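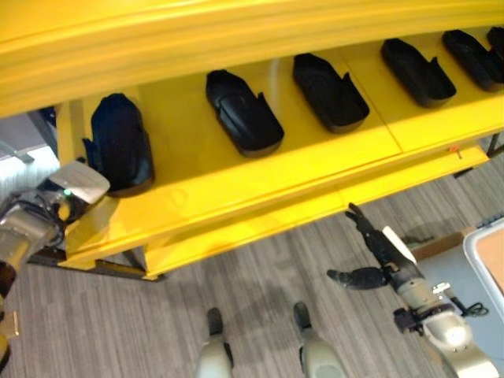 3. Working rules for two-armed picking from low racks

3.1 Scope

The rules in this section were drawn up for legged robots with two arms that take parts from open shelving and pass them to a container standing beside the robot. They cover the part of the task between the moment the robot stops in front of the rack and the moment it turns away. Walking to the rack, charging and the handling of faults in the building network are dealt with in Section 5. The rules add to the general safety requirements that apply at each site and do not replace any of them.

We use "rack" for the whole structure, "shelf" for one load surface, and "near side" for the side on which the robot stands. "Working arm" means the arm that is in contact with a part or is about to be. The other arm is the "waiting arm". The roles can change during a pick, and the controller must record each change with a time stamp.

3.2 Sources

A first draft was written at Naltitz by Morelli and Mets, starting from the site rules for manual picking. Those rules say a good deal about lifting and posture and very little about the space between two shelves, which a person judges by eye. The draft was then used for one working period at Pirnusel, where Ignacio ran the shifts and kept the event log. The log held 566 entries by the end of February. Of these, 111 concerned contact between the robot and some part of the rack, and these are the entries on which most of the rules below are based. The remaining entries concerned grasp quality, dropped network packets and operator stops, and are used only where stated.

Gentile and Rizzi read the contact entries separately and gave each a cause. Where they differed, the entry was discussed with Ignacio and the agreed cause was kept. The largest group was contact by the waiting arm. We had expected the largest group to be contact between the hand of the working arm and the shelf above the part.

3.3 Standing position

Rule 1. The feet shall be placed so that a strip of open floor remains between them and the front beam of the rack. The strip is measured at the point of either foot that is nearest to the beam.

Rule 2. The feet shall not be moved while either hand is between two shelves. If the part cannot be reached from the present position, the hand is first withdrawn past the front edge of the upper shelf and lowered to the waiting height. Only then may a step be taken.

Rule 3. Any container that is to receive parts shall stand to one side, outside the area in which the feet may be placed. Its position is checked once, before the first pick, and again after any stop that involved a person entering the cell.

Rule 2 costs time. At Pirnusel the operators asked for an exception for very small steps, and one was tried. It was taken out again when the log showed that small steps were being chained together, so that the robot moved a good distance along the rack with its hand still inside. The exception is not part of the rules given here.

3.4 The working arm

Rule 4. The working arm approaches the part from the open end of the shelf if there is one, and otherwise from the front. An approach from above is not allowed under another shelf.

Rule 5. The gap between the upper shelf and the highest point of the hand, including covers, cables and fixings, shall be known before the hand enters. The value is taken from the measured outline of the arm as fitted. The maker's drawing is not accepted for this purpose, as it leaves out cable loops at the wrist.

Rule 6. Parts are taken in order from the end nearest to the working arm. With a row of moulded trays, such as the six visible in Figure 3, this means that the hand has no need to pass over a tray that is still in place. Where a part has a projecting tab, the tab shall be marked in the part model as a place that may catch, and the lifting path shall keep clear of the tabs of neighbouring parts.

Rule 7. Contact with the shelf surface is allowed during the grasp. Contact with the folded edge of a shelf or with any joint between two shelf panels is not allowed, and shall be treated as a stop.

The second half of Rule 7 was added at the request of Rizzi. A fingertip that slides across a panel joint gives a force signal much like that of a part coming loose, and the controller at that time could not tell one from the other. The rule may be relaxed on sites where the shelf is a single sheet.

3.5 The waiting arm

Rule 8. The waiting arm shall be held on the near side of the rack, with the hand over open floor. No part of it may cross the vertical plane through the front edge of the lowest beam.

Rule 9. The fingers of the waiting hand shall be held together. The thumb may be apart from them provided that it stays inside the outline used for path planning.

Rule 10. The waiting arm shall not be used to steady the robot against the rack.

Figure 3. Picking from the lower shelf of a yellow rack. The left arm is at the first of the black trays. The right hand is over the floor in front of the beam, with the fingers close together and the thumb extended to the left.

Rule 8 is harder to check than it looks. In the view from the head the hand can appear almost to meet the beam, and two operators given the same view may disagree on whether there is a gap. For this reason the check must be made from joint angles and the stored position of the rack. The head view may be shown to the operator as an aid, but a decision to stop or continue shall not depend on it alone.

A margin of 5 mm was used for the plane in Rule 8 during the first weeks. It gave too many false stops when the robot shifted its weight, and Mets proposed that the margin be applied only while the working arm is carrying a load. We have kept his wording. Sites that use the Trundusus balance controller should note that it corrects the hips after each lift – this moves both arms forward by a small amount – and should set the margin with that in mind.

3.6 Cables and fitted parts

Rule 11. Every item added to an arm after delivery shall be listed, with its largest distance from the arm surface. Brackets, connectors and cable bundles are all included.

Rule 12. Cables at the wrist shall be tied so that a loop cannot pass over a shelf corner at any wrist angle used in the task. The check is made by hand with the robot powered down.

Rule 13. The list is checked again after 200 picks and after any repair.

On the Ferraro racks the corner of the end panel proved the most common place for a cable to touch. Turning the wrist before the hand enters the gap removed most of these contacts in a short trial, but the trial used one type of tray only and we do not give a rule for it.

3.7 Records

For each stop, the site keeps the joint angles of both arms, the role of each arm, the rule concerned and the name of the person who cleared the stop. A stop cleared without a stated cause remains open. Gentile reviews open stops monthly at both sites, and the wording of a rule is changed only after such a review. Changes proposed on shift are noted in the log and are not applied until then.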